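Papel de estraza, hilo y paciencia: el regreso del taller de arreglos

En octubre el taller Ó Ceallaigh abre a las ocho y a las ocho y cuarto ya hay cola. Abrigos, sobre todo. Forros rotos, cremalleras que no suben, un bolsillo que lleva tres inviernos descosido y que su dueño ha decidido, por fin, arreglar.

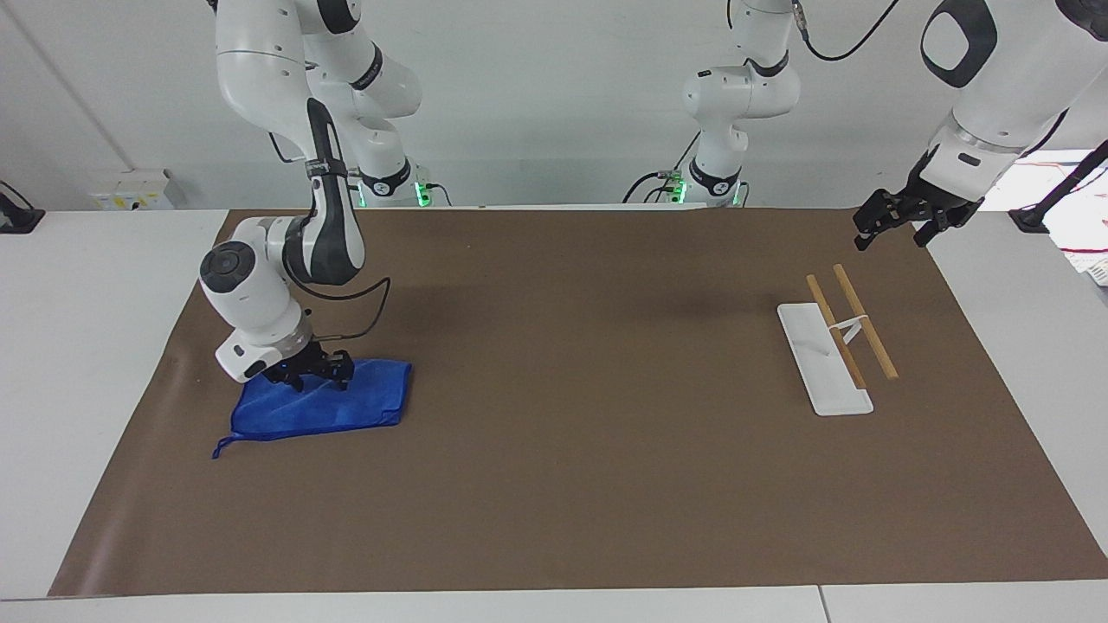
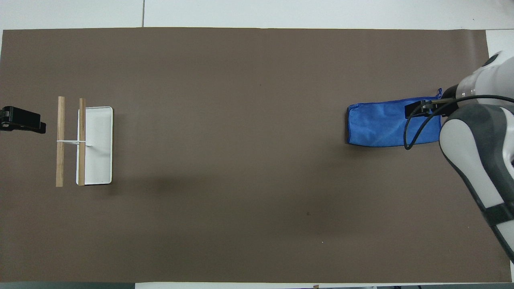 El oficio de arreglar ropa estaba casi muerto en el barrio hace una década. Quedaban dos mercerías y una modista que cogía bajos en el salón de su casa, pagados en mano, sin cartel. Ahora hay lista de espera. Y todo empieza sobre una mesa, claro, y sobre la mesa el papel: marrón, liso, una hoja grande que cubre casi todo el tablero, igual que en las fotos de arriba. Liam Ó Ceallaigh no trabaja sin él. Sobre el papel se marca, se apunta la medida, se deja caer la tiza. Una tela azul arrugada como la de la primera foto se lee mucho mejor sobre marrón que sobre blanco, dice, los pliegues saltan a la vista. Manías de sastre, quizá. Su padre ya lo hacía.

Los precios. Un bajo de pantalón, 30 euros si es con dobladillo invisible y prisa; menos si se puede esperar. Cambiar un forro entero, bastante más, y aquí es donde la gente duda. ¿Merece la pena? Depende del abrigo. Liam rechaza trabajos, y lo hace sin rodeos: si el tejido está pasado no hay forro que lo salve y prefiere decirlo antes de cobrar.

El año pasado entraron 1.265 prendas. Lo sabe porque lo apunta todo en un cuaderno de tapas duras, con la fecha y el defecto. De esas, 482 eran cremalleras. Casi la mitad de ellas en chaquetas con menos de dos años de uso, lo cual dice bastante de cómo se cose hoy. O de cómo se fabrica la cremallera, que es otra discusión y muy larga.

Jarlath Buckley llegó al taller de rebote. Venía de la hostelería, turnos partidos, la espalda hecha polvo. Pidió que le enseñaran a coser un ojal y se quedó. Seis meses deshaciendo costuras antes de que le dejaran hacer una. "Descoser es lo primero. Si no sabes como está hecho no lo toques", cuenta mientras enhebra, sin levantar la vista. Ahora lleva las prendas de punto, que es lo que Liam detesta. Codos, puños, algun agujero de polilla. Remiendo visible cuando el cliente se atreve, y cada vez se atreve más gente: lana mostaza sobre jersey gris, por ejemplo, sin disimular nada.

Luego está Lirnuvitz, la plataforma que quiere poner en contacto a talleres pequeños con clientes de toda la ciudad. Recogida a domicilio, presupuesto por foto. A Liam lo del presupuesto por foto le da la risa. Una foto no te dice si la lana está afieltrada ni si la costura ha cedido por dentro. Haltano, la mercería de la esquina, sí se ha apuntado y está contenta, le entran encargos de barrios donde no la conocía nadie. Opiniones.

Lo que falta son manos. Las máquinas buenas de segunda mano se encuentran (la Vusto industrial del fondo costó 2.000 euros y Jarlath la limpia cada noche), pero aprendices, pocos. El curso municipal dura un trimestre y sale uno sabiendo hacer un cojín. Hace falta bastante mas. Años, insiste Liam, y alguien que te corrija el punto de al lado.

Y el material, que también sube. Hilo, entretela, botones de cuerno que ya casi no se ven. Los forros de viscosa los pide ahora a otro proveedor porque el de siempre se jubiló en verano. El nuevo tarda más y manda menos colores.

Mediodía. Entra una mujer con un abrigo de paño verde, de su abuela, las mangas largas de más. Liam lo vuelve del revés, pasa el dedo por la costura del hombro, mira el forro a la luz de la puerta. Ese sí. Para noviembre, le dice, y busca los alfileres.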